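Clolberg Opens Expanded Hair Care Training Center

6 July 2024

Clolberg, a professional hair care supplier to independent salons, has opened an expanded training center at its Ortuño Street offices. The center will offer instruction in scalp care, color maintenance and the handling of salon products to licensed stylists and to students in their final term of study.

The new space takes up the ground floor of a building completed in 1917 and used for many years as a printing works. Renovation began last December. The original street entrance has been kept, and a step-free entrance has been added on the courtyard side. The company's offices remain on the upper floor.

Courses will be given in two formats. The first is a one-day class for working stylists, with morning instruction and supervised practice in the afternoon. The second is an evening course spread over several weeks, intended for students and for stylists who are returning to the profession after a break. Each class will admit a small group so that every participant has a basin and a chair for the full session.

The opening program centers on the Hoseo line of shampoos and conditioners, which Clolberg has distributed to salons for several years. Instructors will cover consultation, choice of product by hair type, and the timing of conditioning treatments after coloring. A separate unit deals with clients who report a sensitive scalp – a subject that stylists had asked the company to treat in more depth.

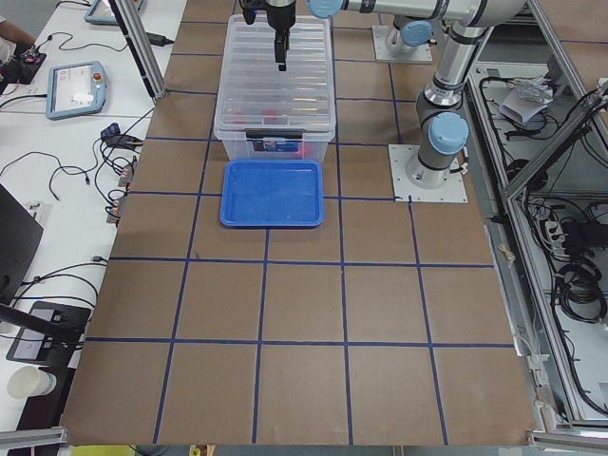

Material from other suppliers will also be included. Under an agreement signed this spring, Stekis will provide brushes, combs and drying equipment for the practice room and will send its own instructors for the unit on heat styling. The agreement runs for two years and may be renewed. Stekis products used in class will be offered to participants at the salon price, but no purchase is required to attend or to receive a certificate.

The center expects to receive up to 200 participants in its first year. Priority will be given to salons that already hold a Clolberg trade account, and remaining places will be open to all licensed stylists. Students must provide a letter from their school confirming that they have completed the basic course in cutting and washing. Applications are reviewed in the order in which they are received.

Fees cover instruction, printed course notes and all products used during practice. Participants are asked to bring their own scissors and clips. Certificates of attendance will be mailed after the final session, and a record of completed units will be kept for salons that need it for their staff files.

The company has also revised its returns policy to coincide with the opening. Salons may now return unopened bottles and tubes directly to the Ortuño Street counter during business hours, with the original invoice. Opened products will be accepted only where the pump or cap is faulty. Returns by mail continue under the existing terms – the account number must be written on the outside of the package.

The class schedule is available at the front counter and is sent by mail on request. Requests should be addressed to Clolberg Training Center, P.O. Box 1031, and should state the format preferred and the number of places needed. Salons that applied before the opening will receive written confirmation of their dates and do not need to apply again.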